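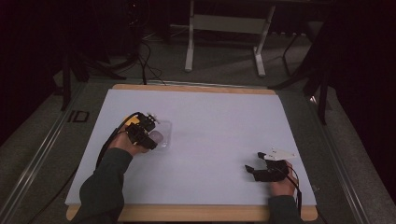 Mereana McAlister reckons clear tubs are a con, you spend a weekend putting things in them and then you can't find the tubs.

Print | E-mail this page

Fair. But hear me out, thread on small pots and what goes in them, typing this on the bus so forgive

Small clear plastic one up top with the pale pinky round thing in it. That size is the one I mean. Not the big stacking ones with clip lids, had those, lids went first

Rule so far: one sort of thing per pot. Sounds obvious. Went to the drawer in December looking for a drawing pin and got a hair grip, a button, half a rubber and a dead battery all out of the same tub

White board underneath on the table, do recommend. Anything small shows up on it and if you need the table back for tea you lift the whole lot off in one go. Mine's an offcut from a shelf job, edges a bit rough, taped them

Don't do it straight on a light wood table if you're sorting beads or anything tan coloured. Ask me about the seed beads. Or don't

Wilson Cuervo asking where the pots come from. All over. Sauce pots from takeaways mostly, washed twice cos the curry ones hold the smell. Got a bag of Soson ones as well, nicer, a bit pricey for what they are

Kollon ones split at the rim if you squeeze them. Wouldn't bother again

Order I do it in:
tip the drawer onto the board
big stuff off first, back of the drawer or the bin
then round things, they roll, get them in a pot quick
flat things last

Round things are a menace. Marbles, wooden beads, those little foam balls from the craft box. Always a pot ready before I tip anything out now. Learned taht on hands and knees with a torch under the radiator

One at a time into the pot is slower but you do end up looking at each one. Found a pearly button I'd written off, belongs to the blue cardigan, cardigan went to the charity shop obviously

Labels. Elvira Benavides does hers on the lid, I do mine on the side. Side is right. You can move a lid

Masking tape and pencil, that's it, no label maker. Had one. It's in a pot somewhere with no label on

Rosaura Cárdenas says egg boxes do the same job for nothing and she's got a point, except you can't see in with the lid down and the bottoms go soft in my shed

Ice cube trays also ok for beads. Not for anything you'd pick up in a hurry, the lot goes over

Print | E-mail this page

Right, off the bus, where was I. What NOT to pot up:
keys (hook)
anything with oil on it
string, it comes out as one lump whatever you do
foreign coins, just let them go

Found a jigsaw in the cupboard as well, 2,000 pieces, box gone at the corners. Tempted to sort it by colour into pots. Talked myself out of it. Talked myself back into it this morning

Amnuay Rungrueang wants to know if I've done the kitchen drawer yet. No. The kitchen drawer has birthday candles and a bike spanner in it and I'm not strong enough

Doing it Sat 10 March, written on the calendar so it's happening. Board, pots, tape, radio. Anyone near Escobar Road with spare small pots, leave them on the step, lids or no lids, not bothered

Lids note before I forget: keep them in their own pot. A bigger one. Yes I know

Also someone asked about dust. Bit of dust gets in the open ones, tip them out on the board, quick wipe, back in. Five minutes a pot if you dawdle

Charging phone now, will add the shed bit later, it's mostly screws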